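Saturday, late

In at half past eight, before the heating came on. Wilson Cuadros was already there with the lights up and the tower on the bench. We had 30 episodes to get through to close out the second batch, and I wanted them done before I lost the bench to Venkatesh on the next shift.

The job this month is taking desktop computers apart and putting them back together. Three parts: the drive, the memory module, the processor. Each one comes out of the machine and goes onto the printed plate, or comes off the plate and goes back in. I drive the arm by hand from the leader rig and the software writes down everything, joint positions, gripper, camera feeds. Then somebody labels it, and the model gets to learn from it. The target for October is 2,000 episodes across all the benches. Our bench owes a good share of that and we are behind.

First hour was slow. The gripper calibration had drifted overnight and I was closing a little to one side of where I thought I was. Wilson reran the routine twice. The second time it held. I threw away the four episodes I had recorded before that, which hurt, but Wendy Parsons has been firm about it. If the offset is wrong in the recording, the model learns the offset.

After that I did memory modules for a while. Going out is easy. Going in is the hard one, you have to get the module upright over the slot, lower it, feel for the notch and then push, and there is no feel through the rig to speak of. I watch the wrist camera and listen to the motors. When the pitch goes up I know I am pressing on something. Got nine good ones and two bad. I kept the bad ones and marked them as failures, because Venkatesh wants failures with a recovery in them. One of mine has a decent recovery. The other I just gave up on.

Coffee at ten thirty. Wilson told me about his brother's roof.

Then processors. I had been putting them off. The chip is small and flat and the fingers want to tip it, so the approach has to be slow and dead straight down. On the practice days I kept coming in at an angle and having to back out again. Today I tried stopping above the socket for a full second before going down, and my success rate went up.

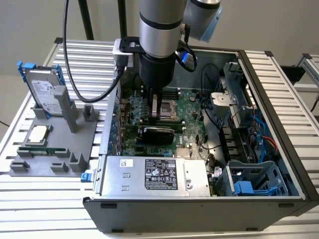 Normand Gosselin called from the Arkton office while I was in the middle of a run, so I had to abort that one. He wanted to know if we could vary the start positions more. The last training run apparently does fine when the tower is lying exactly where we always lay it, and falls apart when it is moved a couple of inches. I said yes, we could do that, but it means resetting the plate as well and every reset costs time. He said to do it anyway. I wrote the new rule on the sheet: shift or turn the tower after every five episodes, move the plate separately, write down nothing, let the cameras deal with it.

So the afternoon went slower than the morning. With the tower turned a bit I kept reaching for where things used to be. I suppose that was the point. I noticed my own hands had been doing the same thing the model does, running off a memory of the place and hardly looking. By three I had stopped doing it, mostly.

Wilson took over for the drives, which he is better at than I am. He gets them into the cage on the first try most times. I sat at the other desk and labeled. Labeling is dull work but I do see things I miss while driving. For instance I pause before every grasp, far longer than I thought. Wilson hardly pauses at all. I asked Waldemar Jakubowski by message if I should try to speed up, and he said no, leave it, but trim the dead time at the start of each episode where I sit there deciding what to do. That is going on the list for Monday.

We finished the thirtieth at twenty to five. After review, 20 of today's are clean, six are usable failures, and four are in a folder for Wendy to decide on. In two of those my sleeve came into the side camera during the reset and the recording had not been stopped yet. Her call.

Things to bring or fix:
New foam for the leader grip, the left one is coming apart.
Ask Venkatesh for a second plate. Waiting on one plate is silly.
Spare memory modules. We have been using the same few since the start and the contacts are getting scratched.
Long sleeves, no.

My shoulder is sore from the rig. Hot shower, soup, and I read for a bit. Wilson has the first slot on the next shift and I have the second, so I can sleep until seven.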